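Gripper won't close all the way on bedsheet, faults out
Grumcombe
July 2024
Walteck gripper, handheld. Closes fine on air. Put it over a white sheet and it faults before the pads meet, almost every time. Used to be ok. Firmware? Need it back asap

Plidum
Had this. Current limit too low, fabric bunches up and it reads it as a jam. Raise it a bit, re-home. Keep your fingers out, mine pinched me thru a glove

Beneš
reinstall everything

Walteck2000
Dont raise the limit yet. Power off, move the pads by hand, feel for drag at the pivot. Mine had lint in the bushing. Also check the 2 screws on each pad

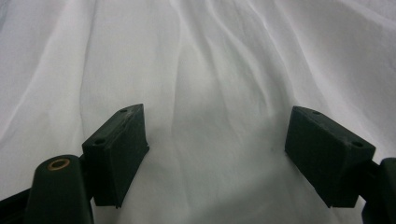

Walteck2000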